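Workshop tips: keeping the arm in good order

Part 4, the wrist and the fingers
Written by Rimantas Lūse, February 2022

Our small Jitmont arm has now made 2,797 cycles, and most of the trouble came from the last few inches of it. These are the habits which helped me.

Switch off the power and wait until the joints are resting before you put your hand near the fingers. I also pull the plug. Bart Martens only presses the stop button, and we do not agree about this.

Clean the fingers with a dry cotton cloth. Alcohol made the rubber on our first set hard, and I had to order new ones from Schouten. 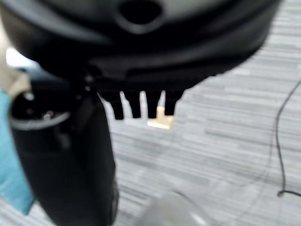

View from the wrist, with the dark prongs over the gray striped carpet and a cable lying at the right.

Lay the cable with a wide bend and keep it away from the base. If it must cross the floor, leave enough slack for the full reach, then move the arm slowly by hand and look where it pulls.

Wipe the small lens at the wrist each week. Use the same kind of cloth as for glasses, and do not press.

Screws at the wrist become loose after over 700 cycles, in my experience. I check them with the short key and turn only until I feel resistance. At 779 I once forgot, and the arm missed every part by a finger width.

Write the cycle number in a notebook each time you change something. My last entry is 1,911, new finger pads, left side.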